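What the packing table asks of people

I have managed the snack-box line at Zestow for long enough to distrust any estimate of labor saved. The estimate for this project said the sorting step could be automated at a rate of 795 items per shift. It said very little about the people who do the sorting now.

The task is simple to state. Mixed small packages lie on a table and must go into a box.
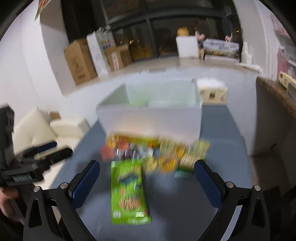
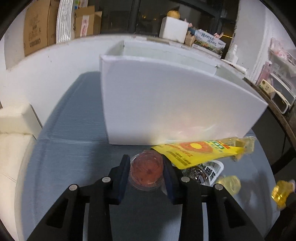

Packages of this kind differ in stiffness, weight and grip width. A sealed packet deforms under pressure and a round cup can roll. A human packer adjusts without noticing, which explains why the adjustment never appeared in our work instructions. When we wrote the task down for automation, the first draft ran to four steps. The current one has 17, and most of the additions came from packers correcting the engineers.

This is my first objection to how such projects are budgeted. The packers' knowledge is treated as free input. They demonstrate the grip, explain why a crimped end tears, and go back to an hourly rate set before anyone asked them. If a firm pays an integrator for process knowledge, it should pay its own staff for the same thing. We now pay a supplement for demonstration hours. It took until July to get it approved, and the amount is still too small.

My second objection concerns what remains afterward. At our Havudcombe site the Nevia cell handles the uniform goods. Packers receive what it rejects: split seals, odd shapes, items lying under other items. Every one of these is a hard case. Océane Lavoie, the shift lead there, logged about 200 rejects in one shift and pointed out that the easy picks had served as rest. Take them away and the same hours become more tiring, although the item count per person falls. Management read the falling count as spare capacity and proposed cutting a position.

I do not oppose the machine. Repeated pinch grips injure hands, and I would gladly see fewer of them. But the rate per person is the wrong measure once the mix has changed. We should measure time per reject, set breaks accordingly, and rotate people between the reject table and cell supervision, with training for both.

Barbier, our other site, begins its trial next. I have asked that the packers there review the reject criteria before the cell is switched on, and that their hours for doing so go on the project budget.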